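From the Repair Table

What a lovely turnout we had at the Paterson Hall for the summer mending evening! I had put out 15 chairs, thinking that would be plenty, and by half past seven people were perched on the window sills and on the edge of the stage with their toasters in their laps. Thank you to everybody who came, and to those who brought cake (the lemon one with the poppy seeds went before I got near it, so if it was yours, please bring another).

Sewing was busiest, as it always is. Seema Solanki took on trouser hems, two zips and a very old quilt belonging to Helmi Tikkanen's aunt, where the cotton had worn right through along the fold. Seema showed us how she lays a new piece behind the thin part and stitches outwards into the sound cloth, a good deal further than you would think you needed to. She also asks me to say, again, that things should be washed before they come to her. I am sure I don't need to say any more about that.

Over on the electrical side Omprakash Tiwari and Ramesh Rajput had lamps, mostly, and a radio that Ramesh has taken home because he can't bear to be beaten by it. A good many of the lamps only wanted a new fuse or a new plug, so do try those first if you feel able. If you don't, bring it along all the same, we like the company.

Shivam Mishra has been sorting the spares cupboard and I can hardly believe it is the same cupboard. Screws are now in jars by size, and there is a whole drawer for knobs and handles, which people ask for more than anything else. If you have an old pan or a chest of drawers on its way to the tip, please unscrew the knobs first and drop them in to us — odd ones are just as welcome as sets. We charge 20 pence each and the money goes on thread, glue and tea bags.
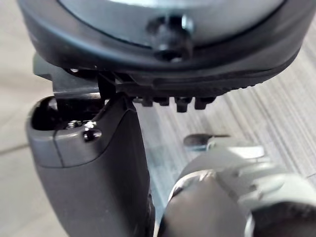

A black knob against smooth grey, with the ribbed black edge below.

A few bits of business before I stop. The hall has put our evening hire up, so we shall be asking for a little more in the tin, but only from those who can manage it. The sewing machine with the green case is back from its service and running sweetly, though the foot pedal still sticks if you stamp on it. And somebody left a grey cardigan and one half of a pair of reading glasses under the tea table. Both are in the box by the door.

We are having our usual summer rest after this and will let you know the autumn evenings as soon as the hall has given us its list. Helmi would also like to hear from anyone who might teach darning in December, when it's dark early and people are glad of something to do with their hands.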